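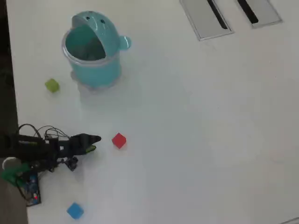 Prallar moved its checkout to a single-page flow in April, and the results so far are mixed. Completed orders from phones went up, while desktop orders stayed flat. The old flow split shipping, payment and review over three screens, and each one reloaded the cart. Small items suffered most: a teal plastic container with a cartoon face, the sort of thing bought on impulse, was dropped from carts far more often than a chair or a lamp. The new flow loads the cart once and stores it on the server.

Illov, which handles payments for Prallar, logged 1,126 failed card checks in the first week. Of these, 490 came from one cause - the billing zip code field was cleared when a buyer changed the shipping method. A fix shipped two days later.

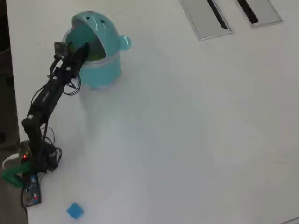 Robot arm with its gripper in a container.

Sellers who use the Orier plug-in need version 8 or later. Earlier versions still call the old review page and return an empty order number. The order itself goes through, but stock counts are not updated until the nightly sync.

Guest checkout is unchanged. Saved addresses will move to the new flow next, starting with accounts that have only one address on file. 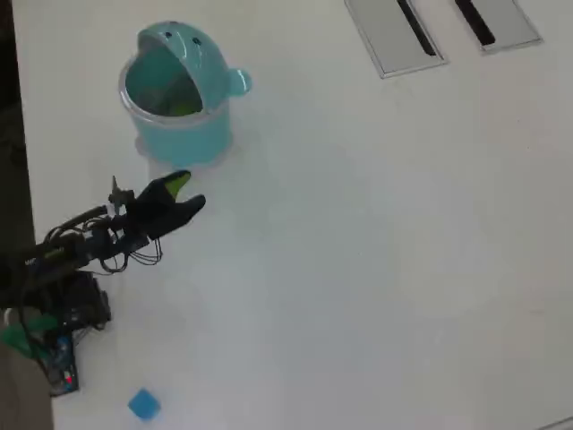
Turquoise bin, lid open.

By Stepan Derkach
April

Comments (2)

orchard_lane: Does the zip code fix cover gift orders? We still saw the field go blank this morning.

M.T.: Updated Orier and the order numbers came back. Had to clear the plug-in cache first.

Contact the editor | Copyright Iwasaki Retail Letter | Back to top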